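4.2 Shared laundries and the cost of repairs

Olley and Cetholm both moved their laundry equipment from tenant ownership to a landlord-run pool in March. Before the change, the two estates logged repair calls separately and under different headings, so the figures were recoded before they were compared. Of the 50 households interviewed, 35 said they would accept a small rise in the service charge if repairs were done sooner. The rest preferred the old arrangement or had no view.
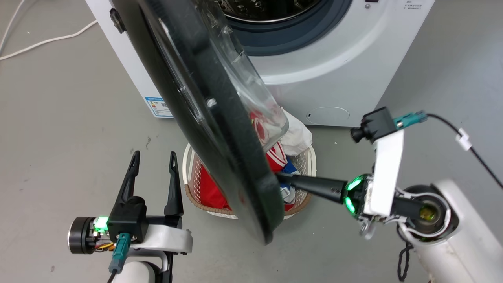

Figure 3. Front-loading washing machine with the door open.

Leopoldo Tapia objected that willingness to pay tells us little about value when tenants have no other supplier to turn to, and he asked that the repair log be given more weight than the interviews. We have followed that advice in the rest of this section.

The log covers 20 machines at Olley and six at Cetholm. Call-out charges made up the largest share of spending on both estates, ahead of parts. Grouping visits by building would lower this share, though tenants would then wait longer for minor faults. Cetholm has tried grouped visits in one building only, and the records are too few to show a saving. The same question is taken up for heating contracts in Section 4.3.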